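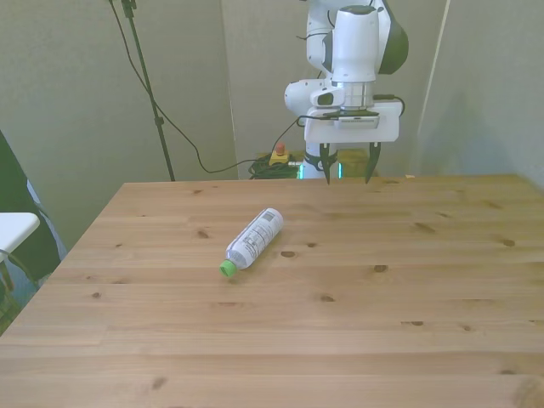
铁胆墨水,第三锅

2018年9月30日

先把结论写在前面,免得过几个月翻回来又要从头找:这一锅能用,颜色上来得慢,但是上得正。流动性还差一点,下面细说。

没食子还是Amparo从她叔叔Rodrigo Collado那边带来的,一大纸袋,大小乱七八糟,有些上面带小圆洞(虫子已经飞走的那种),有些没有。书上都说没洞的好,单宁多,我这回认真挑了一遍,挑到后来眼睛发花,看什么都像有洞。最后把带洞的单独装了一罐,以后拿来做染纸用的浅色水,不浪费。

砸没食子这件事我真的要抱怨一下。铜臼太小,一锤下去碎块往外蹦,我在柜子后面、鞋子里、甚至围裙口袋里都找到过。Leandro教我先包一层旧帆布再砸,效果好多了,就是帆布现在是一种很可疑的灰紫色,洗也洗不掉。砸到粗砂那么大就停,再细过滤的时候会糊住滤布,三月份那锅就是这么完蛋的:滤了一整个下午,滴下来的还没有我喝掉的茶多。

浸泡用的是雨水,700毫升,屋后桶里接的,先过了咖啡滤纸。为什么用雨水呢,说实话一半是因为老配方都这么写,另一半是我们这儿的自来水太硬,上次烧开了壁上一圈白。Mei说蒸馏水不就完了嘛,她说得对,下一锅用蒸馏水做个对照。我就是有点舍不得那桶雨水。

泡了几天,每天早上来搅一次。气味从湿树皮变成有点像放久的红茶,表面起过一层薄薄的灰膜,我捞掉了。三月那锅起的是绿毛,这次没有,我猜跟盖子有关:上次盖得死紧,这次蒙的纱布。也可能只是天气凉了。这个没法下判断,记着。

然后小火温着煮,不让它滚。水少了就添一点,煮到颜色像很浓的咖啡。Ghizlane中途进来问是不是在煮中药,闻了一下就出去了,还顺手把门关上了。
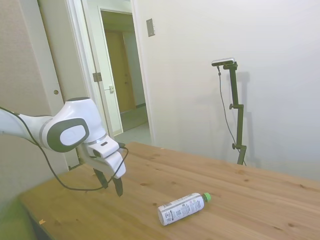
硫酸亚铁我分了三份加,每加一份搅匀,等一等再加下一份。晶体是Rimkutė那家化工店买的,瓶子里大部分还是好看的浅蓝绿色,靠瓶口有一层发黄,是氧化了,我用勺子刮掉没用。提醒各位:用完立刻拧紧!上次不知道是谁(我怀疑是我)敞着盖放了一夜。

加铁的瞬间永远是我最喜欢的部分。棕色的水从中间开始发暗,像有人在里面关灯,几下就成了蓝黑。不过这时候蘸出来写在纸上还是很淡的灰,头一回做的人容易慌,以为铁放少了,一勺一勺往里补。千万别补。铁多了,墨水以后会变棕,还会咬纸,那种把字母整个蚀空的老账本大家都见过。Amparo手上那本修了大半年的教区簿子就是这样,翻一页掉一撮渣,她现在听到“铁”字都皱眉头。

所以这次的比例我宁可偏保守,单宁明显多于铁,具体称重写在配方卡背面了,卡片夹在本子最后。要是Leandro又把卡片拿回家,请看他贴在冰箱上的那张复印件。

阿拉伯胶:用的Draltis的碎粒,提前一晚泡开。泡开以后一定要过一遍细网,里面有树皮屑,还有一次我捞出来一只小虫,保存得挺完整的,跟琥珀似的。胶的量我大概加多了。墨水站在纸上很漂亮,边缘利落,可是写到一行的末尾笔尖就有点拖,像在糖浆里走路。下次减一点,或者把这瓶兑稀了再试。

防腐加了一颗丁香。就一颗,飘在瓶子里很有气氛。Mei坚持说一颗丁香什么用也没有,应该上正经防腐剂,我说先看一个月。

试写

纸用了两种,Zeditz的棉浆纸和我们自己库里剩的那批旧账本纸。笔是普通的尖头蘸水笔,外加Leandro削的一支鹅毛笔,他最近迷上这个,整个工作间都是羽毛屑。

Zeditz那张表现非常好。刚写下去是雾灰,喝口水回来已经深了一截,吃完午饭再看就接近黑了,带一点点冷调。没有洇,背面也没透。我写了一大段菜谱(手边唯一有字的东西),越写越顺,后来把整页都写满了。

旧账本纸就比较麻烦。施胶大概早就失效了,横笔还行,竖笔一用力就长毛,像小虫的脚。我试着先用稀明胶水刷了一角,晾干再写,毛边少了很多。但刷过的地方起皱,得压。如果以后真要在这批纸上写东西,整张重新施胶才是正路,零敲碎打没意思。

鹅毛笔出墨比钢笔尖大方得多,第一笔总是一大坨,蘸完要在瓶口刮一下。好处是胶多一点它也不在乎,照样走。所以“拖笔”的问题可能墨水和笔尖各占一半责任,我那个笔尖也确实用了很久了,该换。

顺便记一下洗笔:写完马上用清水冲,擦干,别泡着。酸性墨水吃钢,上次我忘在杯子里的那个笔尖,第二天一看,锈成一根小红萝卜。

Ghizlane问能不能灌进钢笔。不能不能不能。胶会堵,酸会咬,她那支笔是她妈妈给的,谁借也别答应。

关于Lurnach那批标签

Lurnach的植物标本馆又来信了,想要手写标签,最多2,000张,要求耐光、不褪、能放很久,而且颜色要跟他们老柜子里那些旧标签接近。他们寄了几张旧的过来当样子,已经是暖棕色了,边上微微发黄,好看是真好看。

问题来了:他们要的是“接近现在的样子”还是“接近当年刚写完的样子”?现在这锅墨写出来是蓝黑,要变成那种棕得等好些年,也可能因为铁放得少,根本不怎么变棕。要是一开始就调成棕的,那就得掺别的东西,耐光性我心里没底。我的意见是按新墨写,让它自己慢慢老,柜子里新旧混着放本来就很自然。Amparo赞成。Leandro觉得人家出钱,人家说了算,先问清楚再动手。行吧,他说的也有道理,信由他来写。

还有酸度。标签要跟压干的植物放在一个夹子里,墨水太酸总归不放心。我用试纸蘸了一下,颜色落在比较酸的那一头,意料之中,这类墨水都这样。Mei提议加碎蛋壳中和一部分,这是个老办法,加进去会冒小泡,之后有沉淀要滤掉。但是酸度降得太多墨会提前在瓶子里变黑、结渣,等于白干。我打算单独分出一小瓶来试,主瓶不动。请大家也不要动主瓶!
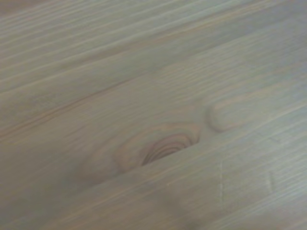

纸张方面,标签不能太软,要能穿线。Zeditz有一款厚一些的,目录上写着同样的浆料,Amparo去要样张了。如果施胶跟薄的那款一样,那就定它。裁切我来,直角靠那把旧铡刀,刀口该磨了,最近切出来的边总有一点点毛,拿指甲一刮就能感觉到。

写字的人手是另一个问题。我一个人写不完,也不想写完,我的字到了下午就开始往右倒。Mei的小字比我稳,Ghizlane的大写好看但数字很有个性,她的一和七我到现在分不清。最好先每人写一小组,放在一起看统不统一,再定谁写拉丁名、谁写采集地。拉丁名尤其要小心,错一个字母标本馆的人肯定会发现,他们就是干这个的。

耐光测试

今天剪了两条试纸,都是同一行字,同一支笔写的。一条贴在朝南的窗玻璃上,一半用黑卡纸挡住;另一条夹进本子里不见光。等过些日子拿出来并排看。三月份那锅也做过同样的事,但是贴的胶带掉了,试纸不知道飞哪儿去了,后来在暖气片后面找到,上面还有个脚印,数据作废。这次用了夹子,夹得很牢。

我还想做一条湿的:写好,完全干透,再泡清水里。上一锅泡过水以后掉了一层浮色,底下的字还在,清清楚楚,那一刻心里挺得意的。今天来不及了,刚写的字还嫩,现在泡不公平,至少放到变黑以后再说。

杂项

滤布快没了,能用的只剩那块边上缝过的。谁去镇上带几块细棉布回来,要没浆过的,回来先煮一遍再用,上次那块没煮,滤出来的水里有一股洗衣店的味道。

抽屉最下面那瓶没有标签的黑水不是这次的,我闻过了,也不像三月的。有人认领吗?放到月底没人认我就处理掉。以后瓶子上请写名字和做的是什么,用铅笔写,铅笔不怕酸,圆珠笔沾一滴就花。

手上的颜色:柠檬汁能去掉一部分,指甲缝里的没办法,只能等它长出来。手套我知道,我知道,Mei你不用再说了。

Leandro说他想试一版用橡树皮代替没食子的,便宜,随手能捡到。我估计颜色会偏灰、偏弱,但是便宜这一点很诱人,练字的时候用正好。他要是做,希望跟我用同样的水和同样的铁,不然没法比。我把剩下的硫酸亚铁给他留了一小罐,放在秤旁边,盖子拧紧了的。

下一锅要改的地方:胶减量;水换蒸馏水;没食子砸之前先称一次,砸完再称一次,我想知道到底蹦掉了多少。浸泡时间可以再拉长,看看颜色能不能更深。丁香先留着不动,等瓶里这颗有了说法再讨论。

主瓶放在阴凉的柜子里,上层靠左。每次拿出来摇一摇再倒,底下有一点沉淀,属于正常。蛋壳那一小瓶我明天早上来做,谁早饭吃鸡蛋的,壳给我留着,洗干净,里面那层膜撕掉。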